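Blog > Language > Notes from my second language

Search this blog Type and press enter

Words I still translate in my head

2018-01-14 by Kuzmenko

I have lived in English for a long time now. I work in it, I pay bills in it, I argue with the phone company in it. Still there is a small group of words that I cannot take directly. They go first through my old language, like a letter that is sent to the former address and then forwarded.

The numbers are the worst. When the woman at the pharmacy says that the price is 119, I hear it, I nod, and then I quietly say it again inside my head in the other order, the way my grandmother counted. For telephone numbers I must write on paper. My door code at my first apartment was 2407 and I remember it only in my first language. If you ask me for it in English, I have to stop and build it piece by piece.

In May I started a notebook for these words. It has now almost 430 entries, and I did not expect so many. Some are there for their spelling, but most of them are ordinary household words which I learned late. I learned English at school from texts about museums and the weather, so I could say "exhibition" many years before I could say "ladle." 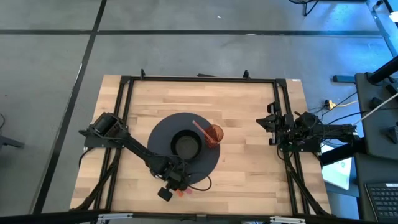
Kitchen words

The kitchen is where a second language shows its holes. In my first language we have one word for everything you drink from, if it has no handle. In English I must decide: is it a glass, a cup, a tumbler? May I say "glass" when it is plastic? I asked three people and received three opinions, all given with great confidence.

"Bowl" gave me trouble of a different kind. For a long time I pronounced it like "bowel," and I once offered a guest soup in this manner. She was very polite. Then there is "placemat," which I resisted. It sounded to me like a word from an office, a mat for a place, something you would put in a form. At home we called it a little napkin, even when it was not a napkin at all.

I tried the language app Lavix for some months, and it promised me the 1000 most useful words. Of these I knew nearly every one. It taught me "spoon" with much patience, but it never taught me "colander," and I had to describe this object to a shop assistant with my hands.

What helped more was to read aloud the labels in the housewares store, slowly, as if I were choosing something. I recommend it on a weekday morning, when the store is quiet. 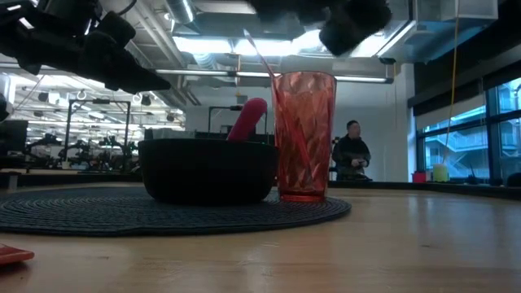

Skimonik commented that tumbler is the one word here which native speakers also avoid, and that in thirty years of English at home the family has said "cup" for every material, including glass. The same comment asks if I dream in English. Sometimes, yes, but in the dreams I still count in the old way.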